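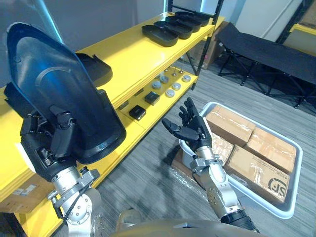 A black molded shell, with trays on the top shelf and small metal parts below

About Pisteck

Home / Our Work / Materials / About Us / Contact

We make covers, shells and trays out of molded plastic, and we love doing it. If you have ever lifted the lid off a floor scrubber, pulled a drip tray out from under a coffee machine or swapped the housing on a bench grinder, you have handled the sort of thing we spend our days on. Most people never give those parts a second look. We give them a second, a third and usually a fourth, and then we argue over the radius on the corner.

Pisteck started with one used molding press in a rented unit behind Sellwood Street. The first job was a run of replacement guards for a lawn equipment dealer who couldn't get them from the manufacturer anymore. He brought us a cracked one in a grocery bag and asked if we could make it again. We could, though the first few came out so warped that they rocked on the table like a saucer (we still have one, it holds the paper clips). He ordered more the next spring, told a friend with a repair shop, and the phone has been ringing ever since.

We are 11 people now, in the Bengate building, with a good deal more floor space and a much better loading door.

What we make

Curved covers and shells are our favorite work. A flat panel is easy to get right and easy to check. A deep curve with a rim around it is another matter altogether: the wall has to stay even all the way around the bend, the ridge on the inside has to line up with whatever it meets, and the outside has to come out smooth enough that a customer is happy to have it facing the room. When a new shell comes together after weeks of fiddling, everybody wanders over to pick it up and look inside. It's a good day!

Trays are the steady part of the business. Shallow ones, deep ones, rounded corners, square corners, with a lip or without. We sell our own range under the Memon name, in six sizes, and we make plenty more to order. Black is by far the most popular color. We do gray and dark green too, and we'd be delighted if somebody would order the green.

We also do light assembly. Plenty of customers want their parts with the metal pieces already fitted, so we keep pins, discs, inserts and spacers on hand and put them in here before anything is packed. It saves our customers a step, and it means we find out about a bad fit before they do.

How a job moves through the shop

It begins with a drawing, a sample, or a phone call that goes "it's sort of like a bowl but longer." All three are fine. We talk it over, work out what the part has to hold up to, and send a price, normally within two working days. Then there's a trial piece. We mail it to you, you try it on the real machine, and you tell us what's wrong with it. Please do be picky at this stage, we enjoy it.

Once you're happy we run the order. Finished parts are trimmed, wiped and looked over in good light, inside and out. The rim gets the most attention. Small runs are welcome, and some 97 percent of last year's orders were for fewer parts than the big molders would take on.

The shelves

Visitors ask about storage more than we ever expected, so here is a word on it. Trays that are going to be needed soon are kept out where you can get at them, overlapped in a row so one can be lifted without dragging the others along. Small metal parts get a low shelf of their own. We used to keep everything in lidded bins, and we spent half of every morning taking lids off and putting them back on. Open shelving suits us much better, yellow paint and all.

Scrap and offcuts

Trimmings are sorted by material and ground up on site. Whatever can go back into our own trays does, and the rest is collected by a recycler on Thursday. If you run a school shop class and would like a box of misshapen covers to drill, saw and paint, send us a note. We've seen ours turned into planters, bird baths and one very handsome sled.

Come and see us

The Bengate building is open to customers on weekdays from 8 a.m. to 4 p.m. Ring the bell at the side door and give it a minute, the grinder is loud. Bring your broken part, your drawing or your cardboard mock-up held together with tape. There's parking along the fence, and the coffee is fresh until ten.

For prices, samples and the Memon tray sheet, use the form on our Contact page.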